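Fornen Library Services — Catalog Support
Ticket 288: Publisher summaries attached to wrong titles, true crime and history sections
Reported by: Simer Public Library, Technical Services
Status: Resolved, monitoring
Priority: Normal

Summary of the issue

Simer Public Library reported that the descriptive summaries shown on a number of true crime and regional history records did not match the books listed. A patron placing a hold on a history of river piracy was shown the publisher's summary for a study of forged wills. Cover art, author and call number were correct in every case the library supplied. Only the summary text and the print run note that follows it were affected.

The library first noticed the fault in December, after the monthly load of records from Rathore Book Data.

Initial review

Support opened the nine records supplied by the library and confirmed the mismatch on all of them. The same titles were then checked in the catalog at the Covmont branch, which shares the bibliographic database but uses an older display template. The incorrect summaries appeared there as well. The display template was therefore ruled out, and the ticket was passed to the data team.

Clearing the page cache had no effect. Reindexing a single record also had no effect — the wrong summary was stored in the record itself.

Cause

Summaries are matched to catalog records by ISBN. Where a book has been issued in both hardcover and paperback, the Rathore file lists two ISBNs on one line, separated by a semicolon. The import routine read the second ISBN as the start of a new entry. Each summary after that point was moved down by one position until the next section break in the file.

The true crime and history sections were affected most heavily, as they contain a large share of reissued titles. Fiction is delivered in a separate file and was not involved.
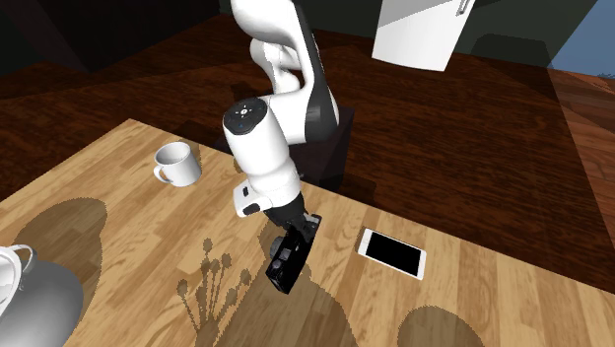

Robotic arm with black parallel gripper at a wooden tabletop (rendering).

Corrective action

The import routine has been changed to accept more than one ISBN per line. The December file was loaded again on the test server, and a sample of 100 records was compared with the publisher's printed list. All summaries in the sample matched.

The corrected file was then loaded to the live catalog overnight. A total of 299 records were updated. Local notes entered by library staff were kept, including reading group labels and content advisories.

Reply from the library

"We have checked our original list and the summaries are now correct. One title, a two-volume account of a bank fraud trial, shows the summary for volume one on both volumes. Please advise whether this is part of the same fault."

Response

The bank fraud title is a separate matter. Rathore supplies a single summary for the set, and the catalog applies it to each volume. Staff with editing rights may replace the text on the second volume by opening the record, selecting Summary, and marking the field as locally maintained. Fields marked in this way are not overwritten by later loads.

Holds placed while the wrong summaries were on display remain valid. The library may wish to contact patrons who requested any of the listed titles during that period. A report of open holds on the updated records has been placed in the library's shared folder.

The ticket will remain under monitoring until the next monthly load has been completed. Further mismatches should be added to this ticket with the ISBN and the first line of the summary as displayed.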